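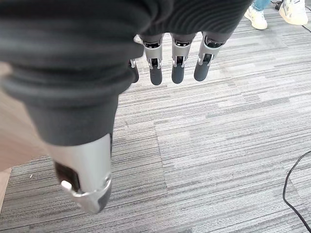
3.2 Fabric and floor covering

The knit selected for the textile work is a dark charcoal grey fabric, thick and softly ribbed, with fine horizontal ridges. It was supplied by Mertens as a single length and weighed 405 g before cutting. Bulk at the folds was the main concern, as thick ribbing tends to roll when it is gathered into a sleeve. The hem was left with a gentle curve.

Bench measurements were taken on a swatch 400 mm long. Extension across the ribs reached 43 mm under the standard load. Recovery after one hour was over 89 per cent. The lighter Sesa knit was rejected at this stage for poor recovery; its results are in Appendix B.

The floor covering is a grey striped carpet. Colour matching between carpet and knit was outside the scope set by our supervisor, Cor Van Damme, and was not assessed.

3.3 Seam allowance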